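How a Robot Arm Is Set Up and Looked After

Hotham Learning Pages: Machines at Work
For readers aged 8 to 11

Words to know

Arm: the long, jointed part of the robot.
Gripper: the part at the end of the arm that takes hold of things.
Joint: a place where the arm can bend or turn, like an elbow.
Emergency stop: a button that makes a robot stop at once.
Calibration: checking that a machine measures correctly, and putting it right if it does not.

A robot arm needs a good deal of care before it does any work. In the robot room at Hotham, an arm is used to practise handling everyday objects, such as a laptop computer. The arm is strong and exact, but it cannot tidy its own workplace or notice that one of its bolts has come loose. People do these jobs.

This page explains how the arm is made ready on a Saturday morning, what is checked, and what is done when something is wrong.

Step one: the table

The work begins with the table, and the arm stays switched off while it is prepared. Two members of staff clear everything away and wipe the wood with a dry cloth. They look for crumbs, screws and scraps of tape. A very small screw can be enough to make an object rock when it is put down.

The table must also be level. A spirit level, a tool with a bubble inside a little tube, is placed on the table in several positions. If the bubble does not sit in the middle, a foot of the table is turned until it does.

The robot has a small camera close to its gripper. When the cleaning is finished, the arm is switched on and the camera is pointed at the bare wood. Staff look at the view on a screen to make sure that the camera is working and that the table is clear.

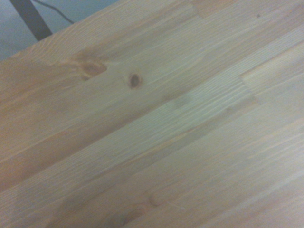 The next task is to tell the robot where the table is. You can feel a table with your hand even when your eyes are shut. The arm has to be given this information as numbers. A member of staff moves it slowly to one corner and saves the position, then does the same at the other corners. The computer uses the saved positions to work out where the surface lies and how far down the gripper may go.

If the table is pushed or knocked after this, the numbers are no longer right. The whole step must then be done again, even if the table has moved by less than the width of a pencil.

Step two: the arm

The arm is checked from the top to the bottom. Staff look at the outer covers for cracks and at the cables for worn places. A cable should have enough slack to let the arm turn, but it must not hang where it could catch on something.

After this, each joint is turned slowly, one at a time. The person at the controls listens as well as looks. A healthy joint makes a low, even hum. A clicking or scraping noise is written in the log book, and the arm is not used until the cause has been found.

The emergency stop is tested every time. The arm is set moving at low speed, the button is pressed, and the arm must stop. If it does not, no work takes place that day.

Step three: the gripper

The gripper does the most delicate work and is the part that wears out soonest. It has two fingers, which move together and apart. Their inside surfaces are cleaned with a damp cloth and left to dry. Grease or dust would allow an object to slip.

Staff then measure how hard the fingers squeeze. They use a small gauge called a Lorkine block, which is placed between the fingers and shows a number. For work with a laptop the number should be 40. If it is 80, the squeeze is twice as strong as it should be and could damage the lid. The setting is changed on the computer and the block is used again.

Only when the number is correct is a real object brought to the table. The first movements are always slow, and a member of staff stays near the emergency stop for as long as the arm is moving.

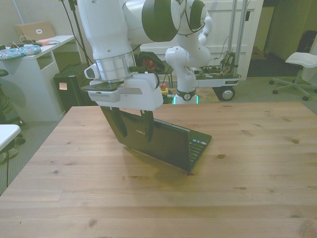 A reader in Guthrie wrote to ask whether a robot arm gets tired if it does the same job all day, and whether it should be given a rest.

An arm does not feel tired, but its parts do change as it works. The motors in the joints grow warm, the fingers wear down, and bolts can be shaken loose a tiny amount at a time. For this reason the arm at Hotham is paused after every 40 minutes of work. During the pause the joints cool and the fingers are looked at again. So the reader's idea was a sensible one.

Step four: the camera

A camera is of little use if its glass is dirty. The lens is cleaned with a soft cloth of the kind used for spectacles. Paper towels are not allowed, as they can scratch.

Staff also check that the camera is pointing the right way. They place a known object on the table and compare what the camera shows with the real thing. A laptop is a useful test. It has long, straight sides, so it is easy to tell when the camera has been knocked to one side. It is also dark, and dark, smooth things can be harder for a camera to see clearly than pale ones.
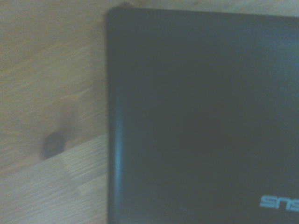 A closed laptop on the wooden table, seen from directly above by the robot's camera.

If the view is too blurred to be useful, the lens is cleaned again and the focus is checked. If the view is tilted by mistake, the screws that hold the camera are loosened, the camera is straightened, and the screws are tightened with a small key. The calibration must then be repeated.

When a part has to be replaced

The pads on the gripper fingers are changed every 6 weeks. The work is done in this order:

1. The arm is moved to its resting position.
2. The power is switched off and the plug is taken out.
3. A card reading DO NOT SWITCH ON is hung over the switch.
4. The old pads are removed and the new pads are fitted.
5. The card is taken away by the same person who hung it up.
6. The arm is switched on, and the squeeze is measured with the block.

New pads come from a supplier called Clondamex and are kept in a labelled drawer. Old pads are not thrown away straight off. They are looked at first, and if one has worn down more than the other, the fingers may not be meeting evenly.

The log book

Everything is written down in the log book: what was checked, what was changed, and any strange noise, however small. The book is kept beside the computer. Before starting work, each member of staff reads the last page and signs underneath it.

Something to try

Ask an adult for a ruler and some sticky notes. Put a note on each corner of a table at home. Close your eyes and try to touch each note with one finger. Now have somebody move the table by the width of your hand, and try again from the same standing place. Measure how far your finger was from each note and write the distances down in a log book of your own.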